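I've been putting off writing about Gadora for most of March, mainly because Gaetano Costa is a friend and he likes it a great deal more than I do. But people keep asking me whether the planning stack is any good now, so I'll say what I think and he can shout at me later.

For anyone who missed it, Gadora is the planner that sits between our perception code and the arm controller. You give it a goal, such as "get the books into the file organiser", and it hands back a chain of skills: find, approach, grasp, lift, reorient, insert. The old system, Ciobanu, made you write that chain by hand. It was tedious and I complained about it for years. I now find I miss it.

The test task I keep going back to is a dull one. Two tables, two books in a stack, a file organiser on the other table. If a planner can't cope with that I'm not very interested in what it does with a kitchen.
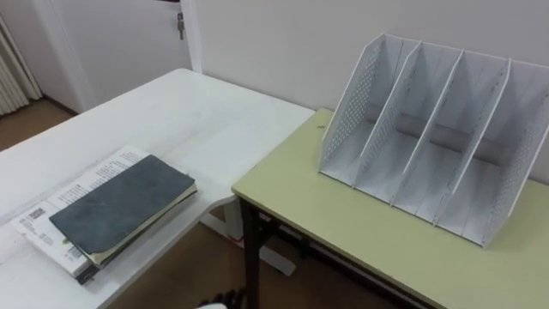
The book task: stack on the white desk, organiser on the green one.

My first complaint is the object model. Gadora wants every item to be a box with a pose and a confidence. Fine for the top book, more or less. The one underneath is partly hidden, so perception only gets a strip of it, and what it does with that strip depends on which mask comes out first. In one log the lower book was a separate object, then merged with the upper one, then separate again at a slightly different angle. The planner treated each of these as fresh news and replanned every time. I counted 81 replans in a single run before I stopped it. The arm had hardly moved.

Gaetano says this is a perception fault and nothing to do with the planner. He's half right. But a planner that believes everything it's told needs some sort of damping, and the only setting I could find was called patience, which takes a number from nought to one and has no documentation at all. I set it to 0.5 because that's what everybody does with a number from nought to one.

Second complaint, the tables. They meet at a corner and they aren't the same surface, so a sensible plan has to carry the book across from one to the other. Gadora builds one support plane per surface and then smooths them together if the heights are close enough. I can see why somebody wanted that. It also means the place where the desk stops and the floor begins gets filled in with table that doesn't exist, and the planner is quite happy to rest something on it. 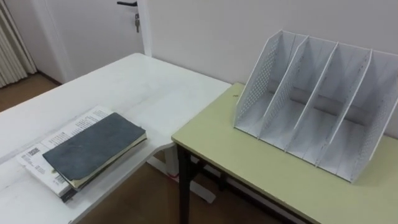
I turned the smoothing off in the end, which the settings page warns you against in bold type. The plans got longer and the imaginary table went away. I'll take that.

Then there's the organiser, and this is where I really lose patience with the claims. The release notes say "slot-aware placement". What that means in the code is a list of slot centres worked out from the overall width, divided evenly. Nothing looks at the dividers. If they slope, or the side of the organiser is out of view, the centres drift, and the controller pushes on regardless until the force limit trips. Dorian Courtois spent 12 evenings on a patch that fits a line to each divider edge first. It's 70 lines long and very readable, and it has been sitting in the review queue at Brendeo since well before I started this post. The file it touches has 2,269 lines and I don't blame anyone for not wanting to open it. 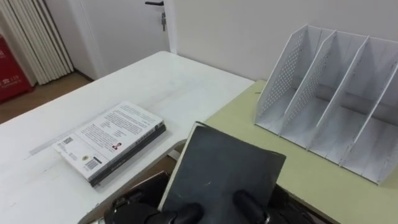
Would I use it for picking and inserting flat things today?

Only with smoothing switched off, Dorian's patch applied and somebody near the stop button. For plain pick and place on a single surface it's fine.

I should be fair about the good parts. The log viewer is excellent. You can scrub back to any decision and see which alternatives were thrown out and what each one cost, and I found the replanning mess in ten minutes with it. With Ciobanu I'd have been reading text files until bedtime. The controller side is solid too. Grasps get checked against finger opening before the arm sets off, and when a skill fails it reports which skill and why.

What bothers me is how the thing is talked about. The talk at Ernstead had a slide saying task scripts were finished. My Gadora config for this one task is already longer than the Ciobanu script it replaced, and half of it is there to stop the planner being clever. I'm keeping both installed for now. Gaetano has promised to sit down with me and go through the patience setting, and if he can tell me what the number means I'll add it here.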